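Thread time, because I finally have the thing I've been hunting for since September: a compartment tray! For beads! I'm going to be insufferable all weekend.

**1/** Some background. I make jewelry at a desk that is also where I eat lunch, so everything I own has to pack up and go away by noon. For ages that meant jars. Jars inside a box, box on a shelf, and every time I wanted one little brass spacer I had to open the whole family.

**2/** A tray fixes this. Everything sits out in its own little square, you can see what you have, and you pinch up what you need. I knew this in theory. Knowing it in theory for six months is a special kind of silly.

**3/** Found mine at the Ramitz flea market, 3rd March, at a table full of old kitchen stuff (egg slicers, so many egg slicers). The seller wanted 40 and I paid 40 because I am terrible at haggling and also because my heart was going like a drum.

**4/** It's a warm reddish brown and it looks so good against a pale tabletop. Little square cells along the back and down the sides, then one big compartment in the middle toward the front. That big one is the whole reason I fell for it. Most trays are all tiny cells and then where do you put the thing you're working on?? In your lap, and then on the floor.

**5/** There's a thin wooden stick, too, same sort of color as the tray. I use it as a bead leveler. You overfill a cell, run the stick across the top, and the extras roll off where you can grab them. So satisfying. I did it with the same cell four times last night.
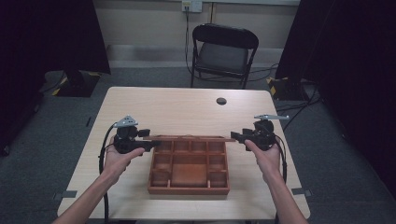 **6/** Beris Beadworks wrote back to my first post asking whether the beads hop from one cell to the next when you carry the tray, and said theirs had done exactly that all the way down a flight of stairs.

**7/** Great question and I'm so sorry about the stairs! Mine hop if I fill to the brim and walk like a normal person. If I stop a little below the top of the partitions and walk like I'm carrying soup, everybody stays home. I also cut a piece of felt to lay over the whole thing and that helps a ton. Craft foam would probably do it too, I just had felt.

**8/** OK, how I've got it sorted, for the people who care about this (my people). Back row is seed beads, going light to dark from left to right. I tried it by size first and kept reaching for the wrong one. My hands apparently think in color.

**9/** Sides are findings. Clasps and jump rings down the right, since I'm right-handed and those are what I grab most. Left side is earring hooks and a cell of "misc" that I have promised myself will not become a lifestyle.

**10/** Big compartment stays EMPTY when I start. Then the project goes in there as I build it. If lunch happens, felt over the top, tray on the shelf, sandwich on the desk. Afterward it's all right where I left it. I can't tell you how much this has changed my afternoons.

**11/** Cleaning: I brushed it out with a dry paintbrush, then a barely damp cloth, then left it alone overnight with a window open. The corners of the cells take the most patience. A cotton swab gets in there. Didn't oil it, didn't sand it, I like it the way it is.

**12/** Things I'd tell myself in September: measure your shelf first. I didn't, and it fits with a hair to spare, pure luck. And run a fingertip along the partitions before you buy, especially if you work with silk thread. One rough spot will snag it.

**13/** I sorted 180 glass rounds out of a tangled Dresmont grab bag this morning, one by one, with the radio on, and it was the best hour of my week. 92 of them were the same green. Ninety-two! I have no plan for that much green. Necklace? Two necklaces? Tell me what you'd do.

**14/** Next up is the wire drawer, which is currently one big knot with a drawer around it. If anybody stores spools in something nicer than a shoebox, send pictures, I want to see every single one of them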